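Home | Courses | Handouts | Timetable | Contact

Household Textiles, handout 4: Table linen and its care

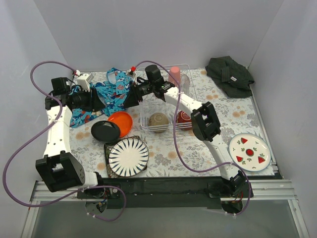 UNIT 2 - PRINTED TABLECLOTHS

Please read this before the practical at Tunstall. A printed cloth has its pattern only on the surface. In a woven pattern, such as damask, the threads themselves make the design, and you can see it from both sides.

The Wetilau mill made printed cloths with leaves and small flowers for 22 years. Its pattern book has 700 designs, and we will look at 21 of them in class. The older ones use only two colours - later ones have more.

Washing. Turn the cloth inside out if it has a lining. Use cool water for the first wash, and do not leave the cloth to soak overnight. Tea stains must be treated before washing, not after.

Ironing. Iron on the back side while the cloth is still a little damp. Begin in the middle and go to the hems.

Homework: measure one table at home and calculate the cloth you need, with a drop of 22 cm on every side. Students of the Grundcombe group, who missed the November lesson, should also bring their hem samples. Hand in by Dec 2, 2021.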